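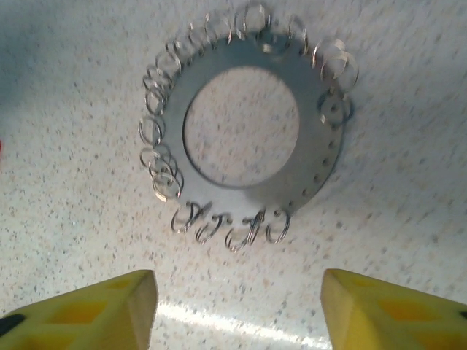 Knees killing me on crab walks and bear crawls, what do I swap in?

Posted by Lieselotte Stüber

Hi all, first time asking anything in the fitness section so go easy on me. I joined a morning conditioning group in Drultidcombe in October (we meet at 6:15 in the park behind the school, yes it's dark, yes I complain every time) and the part I enjoy most is the warm-up, which is nearly all animal walks. Bear crawl, crab walk, inchworm, duck walk, seal drag, the works. Our leader, Reinhold, is big on them and I can see why, I've gotten stronger in places I didn't know I had places.

My trouble is the wrists and the knees. The wrists get sore on the bear crawl, mostly on the heel of the hand, and it's worse when we're on the basketball court and better on grass. The knees only bother me on the duck walk. It's a sort of pinching right under the kneecap when I'm all the way down and trying to step forward. It goes away by lunch. Stairs are fine, running is fine, regular squats are fine if I don't go super low.

I'm 5'4", used to swim, haven't done anything organized for years. I don't want to be the person standing off to the side doing arm circles while everyone else crawls past me. So:

Is there something I can do in place of the duck walk that works the same muscles and still moves forward, so I stay with the line?

And is wrist soreness just something that fades as you get used to it, or am I putting my hands down wrong? I bought a pair of Pellumex gloves with padding and I can't tell if they help or if I just like them because they're green.

We do two lengths of each one, and the length is 80 feet, if that matters. Thanks!!

Marlow_by_the_river

just skip the duck walk. nobody needs it. we did 1000 of those things in high school football and my knees sound like a bag of chips now. do lunges

Reinhold Engelhardt

Well, this is a small world, I'm fairly sure I'm the Reinhold in your question! Please just say something next time, I would much rather you swapped a move than limped home. But since you asked it here I'll answer it here, and maybe somebody else gets some use out of it.

Duck walk first. I only put it in because I learned it from my own coach and I like it, and I have hips that let me get away with it. Full depth squat with your weight moving from one foot to the other is a lot to ask of a knee at 6:20 in the morning when you've been out of bed for half an hour. Pinching is a good enough reason to drop it for now. Here's what I'd have you do down the same 80 feet:

Start with a high duck walk. Same idea, but you sit only as low as a chair seat, hands on your hips, chest up, and take short steps. If it pinches there too, come up another few inches. You'll feel it plenty in the thighs, believe me, and you'll keep up with the line no problem, you'll probably pass a few people.

If even that isn't comfortable, do a walking lunge with a shallow bend. Step out long, let the back knee drop only halfway to the ground, push through the front heel and bring the back foot up to meet it. Long step, small bend. Most people do it the other way around and then wonder why the front knee gets cranky. Marlow's lunges are a fine suggestion, I'd just keep them shallow for the first few weeks.

A third one if you get bored is the sideways shuffle, low, feet never touching. Go down the court facing the school and back still facing the school, so both legs get a turn leading.

Now wrists. I've watched you bear crawl (sorry) and you reach too far out in front. When your hand lands way ahead of your shoulder, all the weight comes down onto the heel of the hand. Take smaller steps with the hands, so each one lands just barely in front of the shoulder, and spread the fingers wide and press down with the fingertips like you're trying to grip the ground. Hips stay low-ish, not up in the air. People stick their behinds up to get more speed and then all of that tips forward onto the hands. Slow is okay! I have never once timed a bear crawl.

Before we start, get on your hands and knees on the grass and rock forward and back over your hands, gently, ten times, then turn the fingers out to the side and do it again, then backs of the hands down with hardly any weight at all. Two minutes, tops. I'll add it to the group warm-up, it won't hurt anyone else either.

The crab walk you mentioned in your title but then not again, so I don't know if it bothers you. If it does, turn your fingers so they point out to the sides or a bit toward your heels, whichever feels kinder, and keep your seat only a few inches off the ground for now. And if it still bothers you, make fists and walk on those, grass only please.

I can't tell you what the pinching is. If it starts hanging around past lunch, or it swells, or the knee ever catches or gives out on you, go get it looked at by somebody who can put their hands on it. I'm a guy with a whistle.

Gloves: keep them if you like them. Padding is nice on the basketball court, but a really squishy palm can let the hand roll around, so if yours feel wobbly try a session without and see.

Oh, and we'll be on the grass for the next while anyway, they're repainting the court lines.

Lieselotte Stüber

Oh my gosh, hi Reinhold. I am mortified and also that was incredibly helpful, thank you. I tried the smaller hand steps in my hallway just now and it's SO different, the dog thought we were playing. The crab walk is sore wrists too, I just forgot to write it in, so I'll try turning my fingers. See you in the dark!

prularum1311

Physical therapy assistant here, not your PT, usual speech etc. I agree with nearly everything Reinhold wrote. Couple of additions.

For the knee, try wall sits on the days you don't have group. Back flat, slide down only as far as is comfortable, hold 20 seconds, rest, repeat four or five times. Go a little lower each week if it stays quiet. A lot of people with that under-the-kneecap thing do well when they build up the thighs in a position that doesn't annoy it, and then the deep stuff bothers them less later on. May or may not be you.

Also check your shoes. I had someone doing all this in thick soft running shoes and her ankles were wobbling all over the place in the squat walks. Something flatter made it a lot easier for her. Can't hurt to try an old flat pair.

I'd go slower on the fists idea. Some people love it, some people end up with sore knuckles on top of sore wrists. Turning the hands out would be my first try.

And ankles! If your heels pop up when you squat low, your knees are shooting forward to make up for it. Stand facing a wall, toes a few inches back, and try to touch the wall with your knee while the heel stays down. If one side is way tighter than the other, work on that one while you brush your teeth.

Marlow_by_the_river

ok the wall test, my left one doesn't go at all. is that bad

prularum1311

Not bad, just tight. Same drill, every day, give it a month. If it feels blocked in the front of the ankle and not stretchy in the calf, then have somebody look at it. And maybe start your own thread so Lieselotte doesn't get all the notifications, lol.

Lieselotte Stüber

I don't mind! Quick update while I'm here. Did the high duck walk this morning, no pinch going down or coming back, thighs on fire. The wrists were a bit grumpy by the second length of bear crawl but nothing like before, and I left the gloves in the car. Does anybody know if the Veres track is open before 7? A couple of us want to do an extra session when it rains and I think there's a covered bit by the bleachers.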